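Filed under: Beauty > Tools & Storage
437 shares | 5 comments

Your Makeup Brushes Are Filthy. Let's Talk.

I once spent three months blaming a new Fendmont foundation for my chin. The foundation was innocent. The brush had last been washed in March, and it was no longer March.

1. Wash the face brushes weekly

Lukewarm water, a drop of baby shampoo, bristles pointing down. Swirl in your palm until the water stops looking like gravy. Keep the metal collar out of it or the glue gives up and you'll be wearing bristles to dinner.

2. Dry them flat

Lay them on a folded towel with the heads hanging over the counter edge. Overnight is fine for eye brushes, longer for a fat powder brush. I don't care how pretty the jar is, they don't go back in it damp.
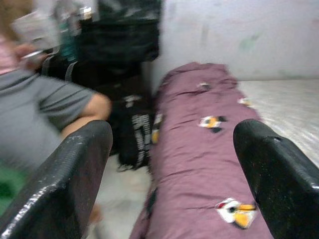
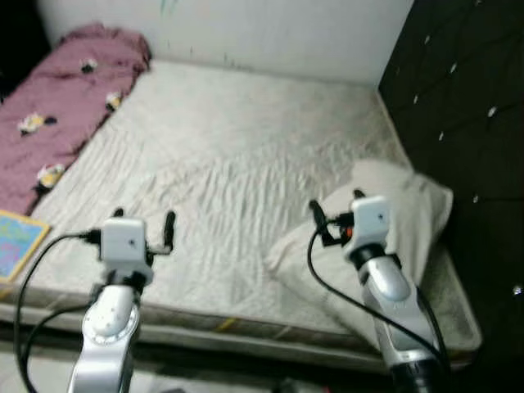

3. Deal with the sponge

Soap it, squeeze it, repeat. If it tears or smells like a pond, throw it out. You did not pay 80 dollars for it, and if you did, we need a different article.

4. Sharpen your pencils cold

Ten minutes in the freezer and a soft eyeliner stops crumbling. Wipe the sharpener afterward. Mine had enough kohl in it for a small opera company.

Tags: brush care, makeup bag, clean beauty

Comments (5) | Showing 3

Parvathi Kurian
Does bar soap work? I have 200 hotel ones.

drerside_gal
Bar soap is all I use. Rinse twice.

mathew
I read this for my wife and now I'm washing my shaving brush.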